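Studying architecture when the family wants engineering

Perihan Demirtaş
Posted in Careers and Training, May

Hello everyone, I hope this is the right corner of the site. My son is 21 and has done three years of civil engineering in Backlund, with decent marks, and over supper he told us he'd like to move across to architecture. His father went rather quiet. I don't mind either way, I only want to know whether any of his work so far would count, and whether he's left it too late. He draws constantly (always has, there were houses on the back of every envelope) but he's never put a portfolio together.

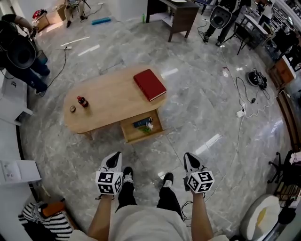 The coffee table, with a red book on it.

Thank you for reading all this, I do go on!

Marit Forsberg

Not too late at all, Perihan! I started at 50 or near enough, so please tell him that from me. Our year at Flomerberg had two people who'd come over from engineering, and they were the ones we all went to when the beams wouldn't stand up. They were let off the structures modules but had to do the whole of first-year studio like the rest of us, which one of them grumbled about until Christmas.
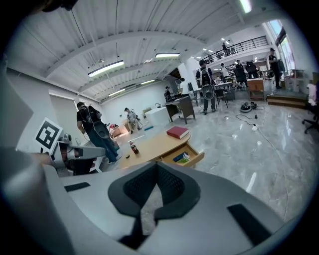

As for the portfolio, he should put in the messy pages too, the ones with crossings-out and second thoughts. My tutor spent ages over a page of staircases I'd nearly thrown away, and hardly glanced at my nice tidy watercolours.

Åsmund Kvam

Depends on the school. Ring and ask.

Elsa Sandberg

I'd agree with Åsmund about ringing, but do get the answer in writing as well, as I was told one thing by phone and another at enrolment.

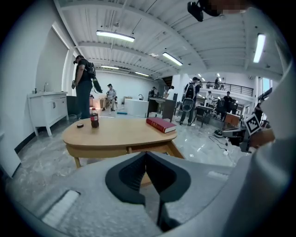
Has he thought about finishing the degree first? I did, then worked in a small practice in Trimomton for a while before applying, and it helped me no end with the fees. Give my best to his dad, mine came round by the second summer.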